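Print this page | E-mail this page

Keeping White Surfaces White

White furniture shows everything, which I tell myself is a virtue. Wipe crumbs off dry first - a wet cloth on toast dust makes paste. Then warm water, a drop of dish soap, and a second cloth to dry. 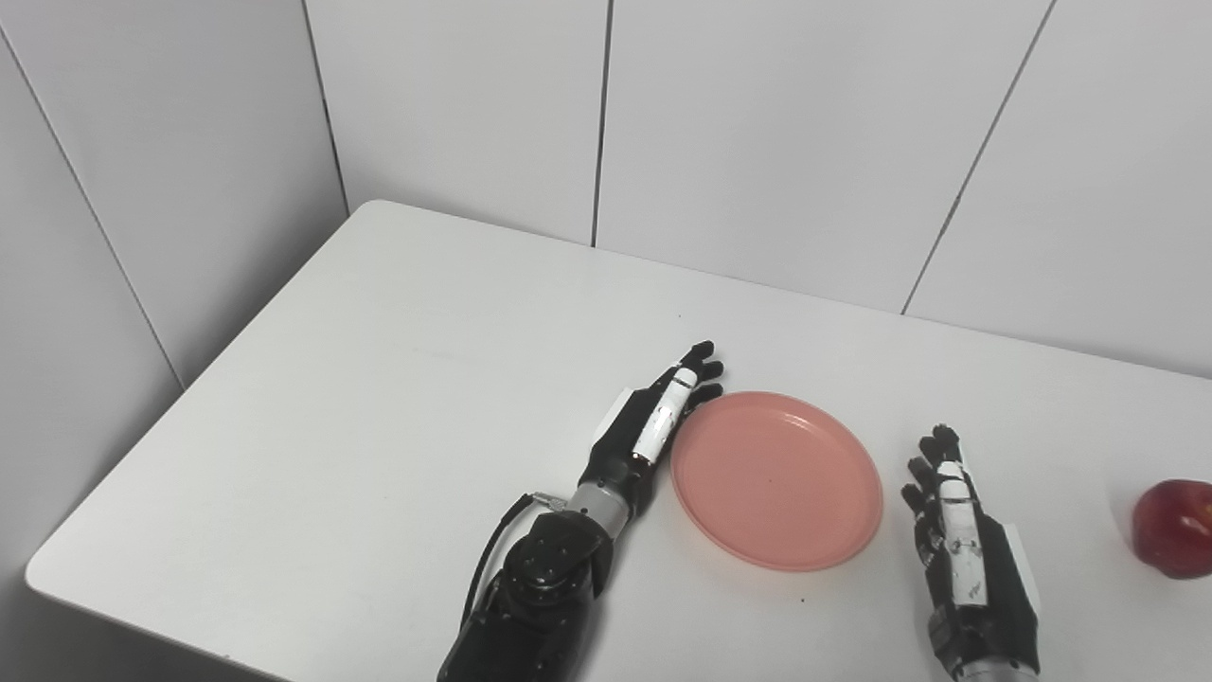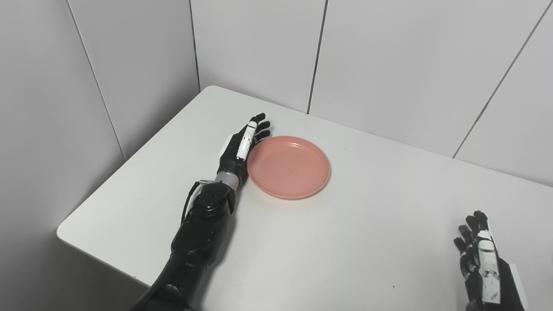
White tabletop, set in a corner against paneled walls.

For ballpoint, dab on rubbing alcohol after testing a hidden spot. Tea rings get baking soda and water, left on for 13 minutes. My neighbor Derek Tindall swears by scouring powder. His table is now a matte gray.

Wash the cloths, too. A dirty one just moves the gravy around.

Contact | Copyright Neville Pilkington | Back to top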